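How a film gets its sounds

When you watch a film, you hear footsteps, doors, rain, rustling coats and cups being put down on tables. Most of those sounds were not recorded when the actors were being filmed. They were made later, by people in a small room full of odds and ends.

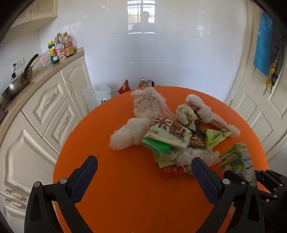

The people who do this job are called Foley artists. The name comes from a man who worked on sound in early Hollywood films. A Foley artist watches the film on a screen and makes each sound at the same moment as it happens in the story.

Why not just record the real sounds?

On a film set, the microphones are pointed at the actors' mouths. The most important thing is to hear the words clearly. That means the quieter sounds, such as a hand sliding along a wall, are often lost. There may also be noises that should not be there, like an aeroplane going over or somebody coughing.

Some things make no useful sound at all. A sword in a film may be made of rubber. A stone castle floor may be painted wood, and it sounds like wood when a knight walks on it. A cartoon has no real sounds of any kind, so every one has to be added.

What do they use?

Foley artists use whatever sounds right. It does not have to be the real thing. Here are some well-known tricks:

Snow: squeezing a bag of cornflour makes the creak of boots in fresh snow.
Horses: two halves of a coconut shell, tapped on a hard surface.
Broken bones: a stick of celery, snapped close to the microphone.
A bird's wings: a pair of leather gloves, flapped quickly.
A crackling fire: thin plastic wrapping, crumpled slowly in the hands.

You can try the last one at home. Close your eyes, hold the wrapping near your ear and scrunch it very gently. If you scrunch too fast it just sounds like somebody opening crisps.

A morning in the sound room

Sunita Haddad makes sounds for a studio called Lesex. Her room has 200 pairs of shoes in it, and she can tell you what each pair sounds like on gravel. High heels give a sharp click. Old trainers give a soft slap. Some of the shoes are too big for her, so she wears three pairs of socks.

The floor of the room is split into squares. There is a square of concrete, one of sand, one of dry leaves and one of floorboards. When a person in the film walks from a garden into a kitchen, Sunita steps from one square to another.

On Thursday she was working on a film called Stamow, about a girl who runs away to live in a lighthouse. One part shows the girl climbing the stairs in the dark. It lasts less than a minute, but it took Sunita the whole morning. First she did the footsteps. Then she did the girl's coat, by rubbing two pieces of cloth together. Then she did the hand on the rail, and last of all the keys in the pocket.

Each sound is recorded by itself. This matters, because later on somebody may want the keys to be louder and the coat to be quieter. The film has 330 of these small sounds in its first half.

Putting it all together

The next person to work on the film is the mixer. On Stamow this was Vasiliki Konstantinidis. She sits at a long desk covered in sliding controls and joins up the voices, the music and all the small sounds. If the music is loud, she may take some footsteps out. If the story is meant to be scary, she may take the music away and leave only the footsteps.

Mixers also choose where a sound comes from. In a cinema there are speakers at the front, at the sides and at the back — so a door can close behind you, even though the screen is in front.

Something to try

Ask a grown-up to help you find a short piece of film, no longer than 2 minutes. Turn the sound off and watch it. Write down every sound you think you should hear. Then watch it again with the sound on and see which ones you missed. Clothes are the ones most people forget.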